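## 3. Coleta de demonstrações

A tarefa considerada neste trabalho é a montagem de um móvel em escala reduzida, com peças impressas em 3D, executada por um braço com garra paralela.

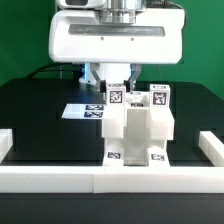 As demonstrações foram obtidas por dois procedimentos distintos, descritos a seguir, e armazenadas em um formato comum. A montagem foi escolhida por exigir, na mesma sequência, preensão, transporte, reorientação e inserção com folga pequena — combinação em que políticas treinadas apenas com trajetórias roteirizadas apresentaram desempenho insatisfatório em ensaios preliminares.

**Figura 1.** Área de trabalho vista por câmera fixa. As peças brancas e a placa à esquerda da montagem levam marcadores fiduciais; trilhos brancos delimitam a região frontal da mesa.

### 3.1 Ensino por condução manual

No primeiro procedimento, o operador conduz o braço pelo punho, com o controlador em modo de compensação de gravidade. A abertura e o fechamento da garra são comandados por pedal, de modo que as duas mãos permanecem disponíveis para a condução. As posições articulares são registradas a 20 Hz e convertidas, em etapa posterior, para poses do efetuador no referencial da base.

A condução manual produz contatos de boa qualidade na fase de inserção, pois o operador percebe diretamente a resistência entre as peças. Em contrapartida, o corpo do operador entra com frequência no campo visual da câmera e oculta parte dos marcadores. Por essa razão, cada trajetória conduzida é reproduzida pelo robô sem intervenção humana, e são as imagens dessa reprodução que compõem o conjunto de treinamento. Trajetórias cuja reprodução não conclui a montagem são descartadas.

### 3.2 Teleoperação

No segundo procedimento, o operador comanda o efetuador por meio da interface Votau, que envia deslocamentos incrementais em seis graus de liberdade. O operador acompanha a execução somente pelas imagens das câmeras, isto é, com a mesma informação visual fornecida à política. Essa restrição torna as demonstrações mais lentas, mas evita que decisões sejam tomadas com base em detalhes que o modelo não tem como observar.

O ganho translacional é reduzido por um fator de 5 quando a distância estimada entre a ponta dos dedos e a peça-alvo cai abaixo de um limiar. Sem essa redução, os operadores tendiam a corrigir em excesso o alinhamento final, e as oscilações resultantes eram reproduzidas pela política — sobretudo na aproximação às peças verticais, cujo topo oferece pouca superfície de preensão.

### 3.3 Estimativa de pose

A pose de cada peça é obtida a partir dos marcadores fiduciais fixados às suas faces. Quando mais de um marcador da mesma peça é detectado, as estimativas são combinadas por média ponderada pela área projetada. Marcadores vistos em ângulo rasante recebem peso menor, dada a ambiguidade de orientação conhecida para alvos planos nessa condição. Se nenhum marcador é detectado, mantém-se a última pose válida e o quadro é sinalizado.

Os marcadores não são fornecidos à política. Servem apenas à segmentação automática das demonstrações em subtarefas e à verificação do estado final.

### 3.4 Composição do conjunto

O conjunto resultante, denominado Modden, reúne 732 demonstrações aceitas, provenientes dos 2 procedimentos. A posição inicial das peças foi sorteada a cada episódio dentro da área delimitada pelos trilhos. Os operadores alternaram entre condução manual e teleoperação em blocos, a fim de limitar o efeito do aprendizado da tarefa sobre a comparação entre os modos.

A segmentação foi conferida por inspeção visual com a ferramenta Rajput. As divergências concentraram-se na transição entre transporte e inserção, cujo instante exato depende do critério de contato adotado. Optou-se por fixar essa transição no primeiro quadro em que a velocidade vertical do efetuador se anula após a descida. O mesmo critério é empregado na avaliação apresentada na Seção 4.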